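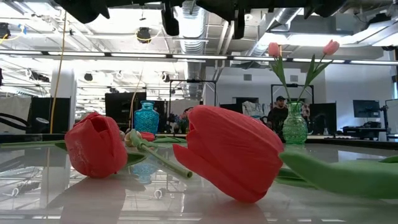

I've had the new Fovow record on since breakfast and I'm still not sure what I think, so bear with me! The first side is the prettiest thing they've made, all brushed drums and that sleepy organ. Then side two starts and everything gets as shiny as a white tabletop with a couple of big red artificial tulips on it, nice to look at, but I kept wanting something with roots. Anyone else?
maillard_fan

Home | Forums | New Releases | Members | Search

Filed under: Indie & Alternative > Album Talk

Renzo Piras wrote:
Oh, I have to disagree, friend. Side two is where they finally loosen up and let themselves have a chorus. "Hendport" has been stuck in my head for three days and my poor wife is humming it too.

hedum406 wrote:
Somewhere in between for me (sorry, I know that's no fun). Love the singles, but 13 tracks is a lot and I'd happily lose the two spoken ones.

Renzo Piras wrote:
Not the spoken ones! The second is her grandmother's letter, give it another go with the lyric sheet.

maillard_fan wrote:
Well, now I feel bad, I had no idea about the letter. I'll try it on headphones tonight, but I'm standing my ground on those synths.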